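Lurkomby uses cookies to keep you signed in and to remember which threads you've read. Accept all | Manage choices

Small bamboo shoe rack in a narrow hall, and pale trainers that won't stay clean

Posted by Rochelle Treloar, Sep 17, 2026

Hello all, I'm hoping somebody with a tiny hallway and a child can talk some sense into me. We moved in June and the hall here is basically a corridor with a front door at one end. For the first couple of months everybody's shoes lived in a heap behind the door, and the door wouldn't open properly, and I'd be shouting at a pile of wellies at twenty to nine in the morning. So I bought a little three-tier bamboo rack (the Wumuneck one, if anybody knows it) and I really do like the look of it. It's a nice warm colour and it makes the hall look as if grown-ups live here.

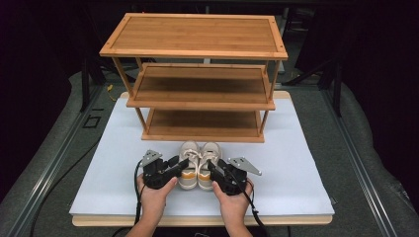
The rack and the cream trainers, still on speaking terms.

My trouble is that I can't decide how to use it. My husband wants it for everybody, one shelf each and the odd pair wherever it'll go. I think it should be just for the little one, with ours going in the bedroom wardrobe, as her shoes are the ones that are always missing. She's four and she will put things away if she can reach, but she gives up the second anything is fiddly. The shelves have a bit of a raised edge and I wonder if she'll catch the heels on it, or whether I'm overthinking that.

Second thing, the trainers themselves. They're off-white (I know, I know, my sister bought them) and they're her absolute favourites. What do people do about wet shoes on bamboo? Do you dry them somewhere else first? I've got a boot tray but it's ugly and there's hardly any floor left to put it on. I also don't want to end up with black marks on the shelves by Christmas.

And how do you clean pale leather without making it worse? I had a go at an old pair with a kitchen spray and they went a funny yellow at the toes, so I'm nervous of touching these.

Any thoughts welcome, including "get rid of the rack", although I'd be a bit sad about that one.

Jong-dae Seol

I'd be on your side about whose rack it is! We had the one-shelf-each arrangement for years and it always ended up as my boots on every shelf and the kids' things on the floor. Give her the lot, or at the very least the bottom two, and put your own everyday pair on the top if you must. Ours learnt where things went once we stopped moving them around to fit the adults in.

About the raised edge, I wouldn't worry. Show her to put the toes in first and lift the heels over, and she'll have it in a week. If she's still struggling, take the bottom shelf out of the game altogether and let her use the middle one, as bending right down is what my son couldn't be bothered with.

For wet shoes, don't put them straight on. Bamboo doesn't mind a bit of damp but it does mind a puddle, and that's where I got the black marks you're talking about (I never did get them out). We stuff ours with newspaper and stand them on an old towel in the kitchen overnight, away from the radiator. Then they go on the rack in the morning, or they go back on the feet, which is more usual here. You can roll the towel up and put it away, so it beats a boot tray when you're short of floor.

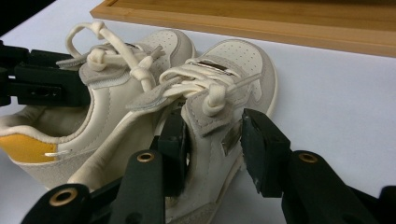 Cleaning takes me longer than it should because I do it properly, and I think the kitchen spray is what did for your old pair. Take the laces out first and wash those on their own in a bowl with a squirt of washing-up liquid. Thick ropey laces like the cream ones on hers hold a surprising amount of muck, and they'll take ages to dry, so do it on a Friday night. Then wipe the smooth leather with a barely damp cloth and a tiny bit of mild soap, and use a soft old toothbrush for those little punched holes over the toes. Keep the water well away from the grey suede bits! Suede wants a dry brush, or a clean pencil rubber if there's a mark, and if you soak it you'll get a tide line that's worse than the dirt. I learnt that on a pair of mine that cost me a fortune. Go gently over the mustard patch at the heel as well, and try your soap on a small spot there first in case the colour moves.

Do them little and often. Two minutes with a dry brush when she comes in from nursery saves the whole Friday night business, or most of it.

lucero_mum

just get black ones next time lol

We've got a shoe bag on the back of the door and it works fine, though the door does bang a bit.

Rochelle Treloar

Thank you both! Jong-dae, I've read your bit about the suede out loud to my husband, who had the washing-up brush in his hand. The towel is a brilliant idea and I've got hundreds of old ones. I've told him the rack is hers for a fortnight and then we'll see — he's asked for half of the top shelf and I'm considering it.

Do you do anything to protect the pale leather beforehand, a spray or a cream or anything? I've seen something called Drolteler in the shoe repair place but I don't know if it's all right on suede as well.

Jong-dae Seol

I've not used that one so I can't say. Read the back of the tin, and if it doesn't mention suede I'd leave it alone and ask the person in the shop. I only use a suede and leather spray on mine, outside with the back door shut, and let them dry overnight before anybody wears them.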